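Bench notebook – Kilura panel rebuild
14 May 2020

Long day at the bench, and a good one, so I'm going to write it all down while the kettle is on and before I forget which tray is which. Anyone picking this up after me should be able to carry on from the bottom of the page, but please read the middle too, there are a couple of traps in it.

The job, for those who weren't in when it arrived: the Kilura is the old sorting table from the Bukwood site, and the operator panel on it has been patched so many times that there is hardly any original wiring left. The drawing that came with it shows nine controls. The panel has eleven. Two of the extra ones do nothing at all, as far as I can tell, and one of the nine on the drawing was swapped at some point for a light switch of the sort you'd have in a hallway. I have kept the light switch in the drawer because I've grown fond of it.

I started by stripping the old plate. The nuts on the back were locked with paint (green, thick, applied with real enthusiasm) and I spent far too long on the first two with a spanner before giving in and softening the paint with the heat gun. Low setting, a minute each, then they came off by hand. If you do the second panel, start with the heat gun and save your knuckles. The plate itself is fine. A bit bowed along the long edge, and I pressed it flat in the vise between two bits of oak. I'd like to keep it and repaint it, partly to save the money and partly because the engraved lettering is lovely and we'd never get it done that nicely again.

Then the sorting out of the new parts. The order from Brirmont came in one big bag, everything tumbled together, which I do wish they wouldn't do. 80 of the small terminals, the ferrules, the legend plates, and all the push buttons loose among them. I tipped the lot into the baking tray and made piles, which is a pleasant enough way to spend the first part of a morning if the radio is on.

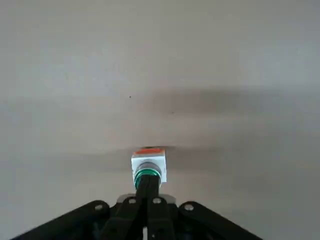
Push buttons, then, and how I'm setting them out for the panel. Each one has to be looked at from the side before it goes anywhere near the plate, and I've come to like doing it, there's something very satisfying about a part that is all business and so small. On this kind the colored part barely shows from the side, just a thin red-orange strip along the top of the white block, so if you are sorting by color, tip them toward you or you'll mix the reds in with the others the way I did. The bright green ring around the body below the metal collar is a much better thing to find quickly in a crowded tray, and I've ended up using it as my marker when I'm picking these out from the all-black ones. Below that comes the black stem. I've put this type in the shallow tray nearest the window, with a slip of paper that says STOP ROW.

After the sorting I did the continuity checks. I used the little buzzer box and not the good meter, as the good meter's leads have gone stiff again and I didn't trust myself not to blame the buttons for it. One button out of the first row gave a scratchy, on-and-off sort of buzz. I pressed it thirty times or so and it cleared, but I don't like a button that needs persuading, so it has gone in the reject cup with a bit of blue tape. The rest of that row was clean, with a nice firm click on each.

The push force is another matter. Bukwood asked for something that can be worked in gloves and these feel light to me. I tried with the thick winter pair from the hook and could press one perfectly well, but I also pressed its neighbor, or where its neighbor will be. So the spacing wants thinking about more than the force does. I drew it out on card at full size and pushed my gloved thumb about on it like a child playing shops, and the wider layout is much more comfortable. It does mean moving the lamp holes. I'd rather move the lamps than have someone stop the table when they meant to slow it down.

The wiring plan is on the back of the old drawing, in pencil. I've kept to the colors we used on the Zieliński hoist so that we don't have two systems living in the same cupboard. Cut lengths are 200 mm for the short links and 900 mm for the runs down to the terminal strip. The 900 looks generous, and it is, but the panel hinges down for servicing and the old loom was stretched like a fiddle string every time somebody opened it. Two of the breaks I found were right at the hinge. Leave the slack, tie it in a loop, and don't be tempted to tidy it.

I crimped one full set of links before lunch and was pleased with them, then looked at them under the magnifier and was less pleased. The ferrules were a touch too big for the wire. I'd picked up the wrong bag. They held when I tugged, but I could turn them with my fingers, so I cut them all off again and redid them with the right size. Half an hour gone, and my own fault for not reading a label.

The first coat went on the plate after that, the pale gray, thinned a little. It's hanging from the pipe at the back. Please don't brush past it. It wants a light rub down and a second coat, then the lettering filled in black with the fine brush, wiping the excess off crossways so it doesn't drag out of the grooves. I did that on the last plate we had in, back in October, and it came out beautifully apart from one letter R.

Still to do:
Ask Bukwood which of the eleven controls they use. The card layout has room for ten at the most.
Second coat.
Drill the lamp holes in their new place, with the plate clamped to scrap and the pilot done first.
Order more of the right ferrules, as there's only enough for this panel.
Finish the continuity checks. First row done, the others not touched.
New leads for the good meter.

The reject cup is the chipped one with the sunflowers on it. It is not for tea.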